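Night passengers wait at Otance airport after second technical fault

Passengers on the evening Flurent flight to Nieto spent the night in the terminal at Otance after two technical faults on the same aircraft. The flight left the next day, 19 hours behind its schedule, and many of the travellers had by then missed their connections.
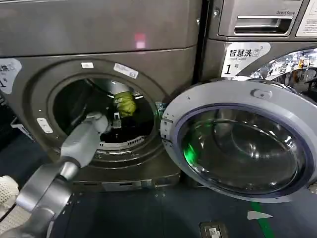
By Stamatia Nikolaidis
Travel desk, Plulia

The aircraft was ready at the gate at 20.40 and boarding was finished without problems. The captain then told the passengers that a warning light for one of the cargo doors did not go off. Mechanics came to check the door and after one hour and a half the aircraft began to move towards the runway.

It did not get far. Before take-off a second warning appeared, this time for the brakes, and the captain decided to return to the gate. All 248 passengers had to leave the aircraft with their hand luggage. The suitcases stayed in the hold until the morning.

"They told us first twenty minutes, then one hour, and after this they did not tell us anything more," said Maite Aguirre, who was travelling with her two children. "I understand that a brake must be repaired. I only wanted to know if I should look for a bed."
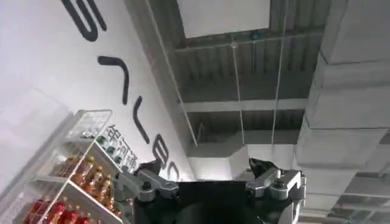

Flurent gave out water and meal vouchers a little before midnight, but by this time only one café in the terminal was open and the queue was very long. Hotel rooms were offered to families and to older passengers. The others slept on the seats near the gates, where the lights stayed on all night.

Anselmo Echevarría was going to a family wedding in Nieto and arrived when the dinner was already finished. He says the crew were polite and that the people at the desk did what they could, but there were just two of them for the whole flight.

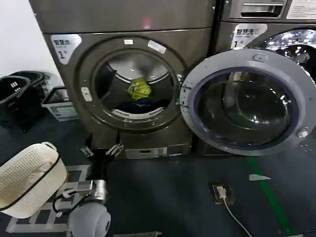

The spare part for the brakes came with a morning flight from another airport. Faraji Kimaro, who speaks for Flurent at Otance, said the company is sorry for the long wait and that safety has to come first. He confirmed that each passenger will receive an e-mail with a form for compensation, and that receipts for taxis, meals and hotels can be sent with the same form.

Passenger adviser Keisha Whitfield recommends to keep the boarding pass and to write down the times of the announcements. Travellers who bought their connection on a separate ticket should also contact their own insurance, she said. 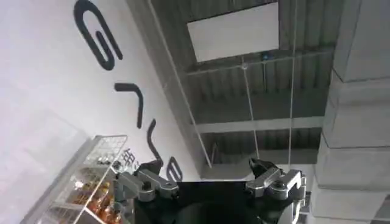 The airport says it is now speaking with the owner of the café about longer opening hours during July, when there are more late departures. The evening flight to Nieto is again operating at its normal time.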